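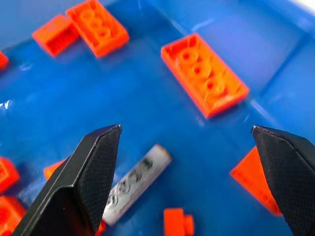

Folus 21 in blue, with orange building bricks.

Folus 21 Shallow Storage Bin

Item no. 874
Colors: blue, white, clear
Sold singly or in cartons of 10

The Folus 21 is a low, open bin for small parts, craft supplies, toys and anything else that gets lost at the bottom of a deep box. It is molded in one piece from plastic and has a smooth inside that wipes clean with a damp cloth. The inner walls slope outward, so the last few pieces can be scooped up by hand and empty bins nest inside each other for storage.

Most of our orders for this bin come from classrooms, libraries and repair shops. It fits the Grasa 900 shelf unit, which takes three bins per shelf with room for a label strip in front. It can also be used on a table or slid under a bench.

Care
Wash by hand in warm water with ordinary dish soap. Do not use scouring pads, as they dull the finish. Not suitable for the dishwasher or for hot liquids. Keep away from heaters.

Lids
A snap-on clear lid is sold separately. Lids bought before the September change of mold have a narrower lip and will not close on current bins. If you are adding to an older set, send us a picture of the underside of one bin and we will match it.

Shipping
Single bins ship in two working days from our Fostolville warehouse. Full cartons may take up to five. Mixed colors in one carton are possible, but please write this in the order notes.

Customer comment, 08/03/2019
"Bought six for the after-school room. They stack well and the kids can see what is in them. I would like a red one." Luminița Ene

Questions about large orders: ask for Dario Cocco at Văduva Storage Supply.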